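Brivham College
Retail and Storeroom Practice, Unit 2
Handout: Placing dry goods on open shelving

Purpose of the session

This handout accompanies the practical on long and short packets. Students should read it before attending and bring it to the storeroom. The session lasts 30 minutes and forms part of the coursework for module 346.

Long packets

Spaghetti is among the more awkward dry goods to shelve. The packet is narrow for its length, the film is thin, and the contents snap if the packet is bent. Two methods are accepted on this course.

Upright. Packets stand side by side with the printed face to the front. The method saves space but the row may lean, and a leaning packet should be straightened before the next is added.

Flat. Packets lie side by side across the shelf. The row is stable, although the ends may project beyond the front edge where the shelf is shallow. Any overhang should be kept even along the row.

Whichever method is chosen, packets of one kind are kept together, and a long packet is supported along its length while it is moved.

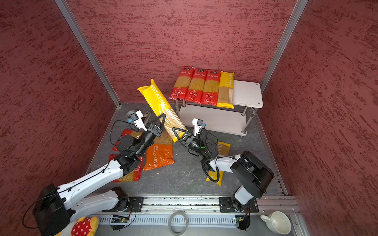
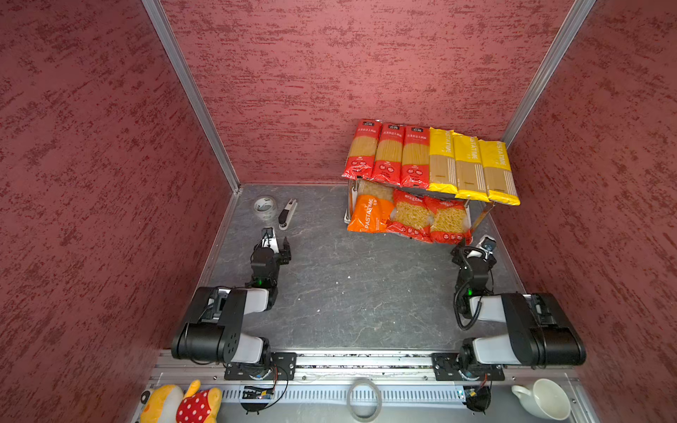
Figure 1. Spaghetti on a small two-level shelf, red packets to the left and yellow to the right: upright (first picture) and flat (second picture).

Short shapes

Bags of short pasta are plump and do not stack well. They are best placed on the lower level, beneath the long packets, with the name facing outwards. Students should not press the bags to make them fit.

Stock rotation

The packet with the earliest date goes to the front or, in a flat row, to the left. Torn packets are withdrawn and entered on the Brollen sheet.

Written task

In no more than 200 words, compare the two methods for a shelf in regular use. Refer to the space taken, the ease of reading the labels and the risk of breakage. Work should be handed in at the Phan Building office by the end of March.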